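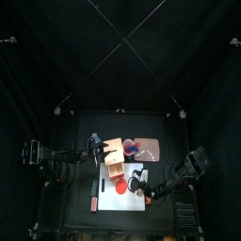 I got to the Plimow open day a good half hour before the doors did anything, so I had time for a coffee out of a machine in the lobby and a long look at the wall map of the building. I'd signed up back in the winter and then forgotten about it until the reminder came, and I almost gave my spot away. So glad I didn't!

They split us up by the color of our stickers. My group went with So-ying Lu, who talks fast and walks faster, and we started in the household room, my favorite by a mile. It's all ordinary stuff in there. A light wooden box with a little drawer in it, a white cutting board, the kind of things I have on my own counter at home (mine are in worse shape). I have a real weakness for small boxes with drawers. My grandmother kept buttons in one, and I spent most of the talk thinking about where I'd put a box like that and what would go in the drawer. Stamps, probably. Or those tiny screws that come off everything.

So-ying said the shelves hold 229 objects right now and they're aiming for 1,000, which sounds like my garage. They shop for most of it at regular stores, and she told us the boring things are the hardest to choose. A man behind me asked if they took donations and she said please, no more mugs.

After that came the Komeseck talk upstairs, 30 minutes on paper that felt longer in a warm room with no windows. Some good bits about drawer slides, though! Then lunch, which was sandwiches from Võ around the corner, and I'd go back just for the pickled carrots. Get there early, the tofu ones went first.

In the afternoon there was a Trikix table with stickers and tote bags, and I came home with 3 of the bags (one's for my sister).

Parking is behind the building and it's free, but the entrance is easy to miss if you're coming from the north. They're planning another open day in August. I've already asked to be on the list.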